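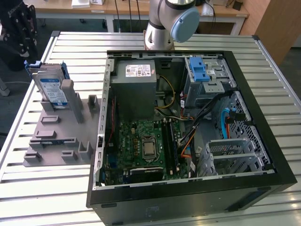 Ticket: Parking sensors in Nogueira district report "occupied" when the space is free
Product: Memum city gateway, parking module
Opened by: Judite Bastos, city systems office, Doltotia
Priority: Medium, raised to High
Status: Resolved, monitoring

Description of the problem

Since the update of the gateway software in June, many parking spaces in the Nogueira district stay red on the public map although no car is there. Drivers see "full" on the street signs and go away. We have 2,000 sensors in the city, and the other districts look correct. The wrong status begins in the morning, a little after the street market closes, and it can stay until the night.

I attach the export from the dashboard. Please look at the column "last change." For the spaces in trouble, the value does not move for hours, but the column "last contact" is always fresh. So the sensor is talking with us, but what it says is old.

What I tried before opening this ticket

1. I restarted the parking module from the admin page. No change.

2. I cleared the cache of the public map. The map was only showing what the gateway gave to it, so this did not help.

3. I sent a colleague to the street with the handheld reader. He read the sensors directly, from the sidewalk, and they answered "free." This is important for me, because it means the sensors are good and the mistake is after them.

4. I moved one sensor to the neighboring gateway by hand. It became green in the next report and stayed correct all afternoon.
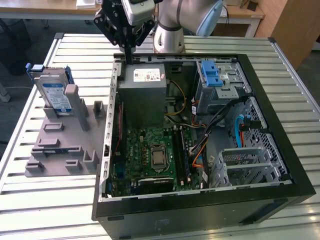 5. I compared the settings of the Nogueira gateway with the settings of the neighboring one. They look the same to me, except the reporting interval, which is 90 seconds in Nogueira and 30 seconds in the others. I don't know who changed it. It is not in our change book.

Reply from Memum support, first level

Thank you for the detailed report. Please set the reporting interval to 30 seconds and wait for one full day. Please also confirm the version number on the page "About this gateway" and send us the message log for the hours of the market.

Reply from Judite Bastos

I changed the interval yesterday at 8:15 in the morning. The version is the same on all gateways, I checked one by one. The log is attached.

The result is a little better but not good. Fewer spaces are stuck, and some of them come back alone before lunch. The shop owners are calling the office again, so I ask you to raise the priority. I also have a question: in the log I see many lines with "duplicate, dropped." Is this normal? In the log of the neighboring gateway there are almost none.

Reply from Memum support, second level

The "duplicate, dropped" lines are the cause. Each sensor message carries a counter, and the gateway ignores a message if its counter is lower than the last one it accepted. Do you have any repeater between the sensors and the gateway in this district?

Reply from Judite Bastos

Yes. We have 3 Amitz repeaters on the lamp posts around the market square. They were installed for the market, because the metal roofs of the stalls block the signal. The neighboring gateway has no repeater. I did not mention them before — they are not shown in your dashboard and I forgot that they exist. Sorry for this.

Reply from Memum support, second level

No problem. The repeaters keep their own counter and put it in the place of the sensor's counter. The old software accepted this. The new one does not. When the stalls are removed, the gateway begins to hear the sensors directly again, with a lower counter, and it drops the messages. It still updates "last contact," as you noticed.

Please do this:

1. In the parking module, open "Message rules" and select the Nogueira gateway.

2. Change "Counter check" from "strict" to "per path."

3. Save, and then use "Forget counters" one time only.

4. Leave the reporting interval at 30 seconds.

Reply from Judite Bastos

Done at 6:40 in the morning, before the market. After closing of the stalls all the spaces changed to green as they should, and my colleague walked on the two worst streets with the handheld reader and found no difference with the map. The street signs are also correct.

Two requests, if possible. First, please write in the release notes that "strict" is now the default value — I read them twice and did not find it. Second, I would like that the dashboard shows a warning when "last contact" is fresh but many messages are dropped.

I will keep the ticket open until the next big market and then I close it from my side.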